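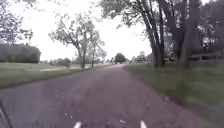

The long drive, with the lawn to the left and the verge and big trees to the right.

Can a machine do the outdoor chores yet? Tips for paths, verges and leaves

I get asked about robots more than anything else on this page now, and I love it! People who would never have looked twice at a mower want to know if they can hand over the whole garden. My answer for this year is a cheerful "some of it". Grass, yes, mostly. Sweeping a hard path, getting there. Leaves on gravel, edges and anything under a big tree, still you and a rake, I'm afraid.

Last updated May 6, 2018

Mowing a flat lawn

If you only hand over one job, make it this one. A robot mower that nibbles a little off every day leaves a lovely even finish and you never have clippings to cart away. I ran a Kosness on our back lawn from spring right through to October and touched the old mower twice. Some things that help:

Walk the lawn first and pick up sticks, balls and hosepipe ends. Do it again after a windy night.
Fill the dips. A small wheel will sit and spin in a hollow you can't even feel underfoot.
Start with the blades set high, then drop them a notch a week.
Keep children and pets indoors while it's out, and don't run it after dark. Hedgehogs come out then and they don't run away.

Mowing a verge

Slopes are where the price goes up. A gentle rise along a drive is fine for most of the better ones, but check the figure in the handbook against the steepest bit and not the average. The trouble comes at the bottom of the slope, where a wheel slips off the grass and on to the path. Leave a good margin between the boundary wire and the edge (I use 50 centimetres on a slope) and accept that you'll be trimming that strip by hand. It takes me 14 minutes with the long shears and I rather like it.

Tree roots are the other nuisance. Loop the wire right round the base of the trunk, wider than you think you need.

Sweeping tarmac

This is the one I'm most excited about! A hard, fairly smooth path is the nearest thing outdoors to a kitchen floor, and the sweeping machines are coming on fast. The Urnari I borrowed for a fortnight did a very decent job with dry twigs and dust down the middle. It was hopeless along the edge where the grass creeps over, so:

Cut the edge back with a half-moon iron before you start.
Sweep the sides into the middle by hand with a stiff broom, and let the machine do the long boring run.
Wait for a dry day. Wet leaves wind themselves round the brush and then you're picking them out with a fork handle.
Shade from trees can muddle the ones that steer by camera. Mine dithered at every dark patch in bright sun and was far happier on a dull day.

Finding the way

Steering down a path is a chore of its own for a machine. Crisp kerbs are easy. A soft edge, where grass, stones and leaves all run into each other, is much harder, and that goes for the gravel sort especially. If you're having edging put in anyway, a plain timber or steel strip will help you with the strimming now and help whatever you buy later. 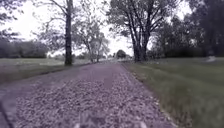 Leaves on gravel

Not yet! I've tried, and I'd be thrilled to be told I'm wrong. A sweeper can't tell a leaf from a stone, so it either flings the gravel on to the lawn or rides over the top of everything. What works by hand:

Use a spring-tine rake with plastic tines, held almost flat, and flick. Don't drag.
Go little and often in autumn. Once leaves are trodden in they turn to compost and the weeds move in.
A blower on its lowest setting is good if you work from the middle outwards on to the grass. Then the mower can chop up what lands there.
Rake strayed stones off the lawn before any mowing, robot or otherwise. They ruin blades in no time.

What I'd spend money on

The full Grivmont set, mower and sweeper together, was 1478 pounds when I priced it, and for a drive with gravel on it I'd say wait. Get a mower for the flat grass, spend a little on good edging and a decent rake, and have another look at the sweepers next year. The Sukprasert plastic rake is the one in our shed, and spare tines are easy to come by.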